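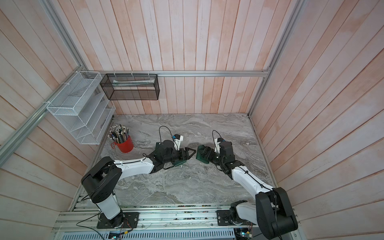
Spent most of my day driving two robot arms by hand and my shoulders want a word with me. Thread, because a few of you asked what "teaching by demonstration" looks like when you're the one doing it.

You hold a pair of small leader arms, one per hand, and the arms on the table copy you. That's the whole interface. No code, no joystick. Every move gets saved, and later the policy trains on it.

My first 14 demos went straight in the trash. I kept fixing my grip halfway through, and if I dither, the robot learns to dither! Daranee Suwannarat sat next to me and just kept saying "commit, commit, commit."

What helped: slow in, pause, close, pause, move. It feels silly and robotic (sorry) but the playback is so much easier to look at.

Two hands is the hard part. My right hand wants to lead everything and my left just sort of hovers there like it's waiting for a bus. Radomír Hrubý plays drums and he's annoyingly good at this.
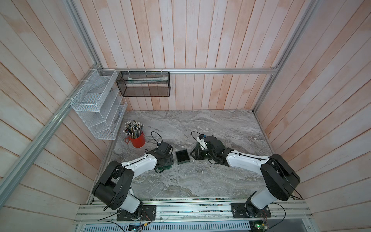
Both grippers down low, little black box between them.

Small objects are sneaky. You get no feel through the leader arms on our setup, so you're going by eye the entire time. I catch myself holding my breath on the way down.

Also, please shift your object between takes. I forgot for a whole batch in June and ended up with a policy that was brilliant at one exact spot on the table and hopeless everywhere else. Still a bit sore about that one.

Count so far: 91 keepers. Goal is 200 before we train again. I'm good for 6 in a row and then I need to get up and shake my arms out, or the takes get sloppy.

Someone asked if it gets boring. Around the middle, yeah, a little. Then you get one really clean take and you want to do it all over again.

Going back in after lunch. If you've done two-arm teleop and have tricks for waking up a lazy left hand, send them my way please!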